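Outubro
Por Maribeth Fajardo

Notas para a fala: boleias solidárias em Plasasdale

Abertura (devagar, respirar!)

Boa noite a todos. Que alegria ver a sala assim! Começar pelo número de que mais gosto: 171 viagens ao centro de tratamento de Cluvbridge desde a primavera, todas pagas pelo fundo.

De onde veio o dinheiro

- Jantar da Calimlim: lugares esgotados, 35 mesas.
- Donativos mensais. Lembrar que 100 euros pagam o combustível de um doente durante um ciclo inteiro.
- Agradecer ao Pak-hei Siu, que montou a escala de condutores quando ainda éramos 14. Pedir-lhe que se levante (vai detestar, paciência).

A carta

Ler só o segundo parágrafo, o da senhora que voltou a ir às consultas sem pedir folga ao filho. Pausa. Não explicar a carta, ela chega sozinha.

O que vem a seguir

A Drivora empresta-nos duas carrinhas com rampa no inverno, e isto muda tudo para quem anda em cadeira de rodas! Falta-nos gente para as manhãs, sobretudo para a saída das 7h30.

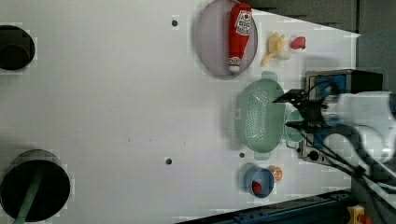 Pedido final

Fichas de inscrição à entrada, caneta incluída. Quem não conduz pode atender o telefone. Passar a palavra ao Pak-hei para as perguntas.

Comentários

Teresa M.: Inscrevi-me para as manhãs. A carta deixou-me de lágrimas nos olhos.

Rui: As carrinhas também vão às aldeias?

Maribeth Fajardo: Vão, Rui! Liga-nos de véspera.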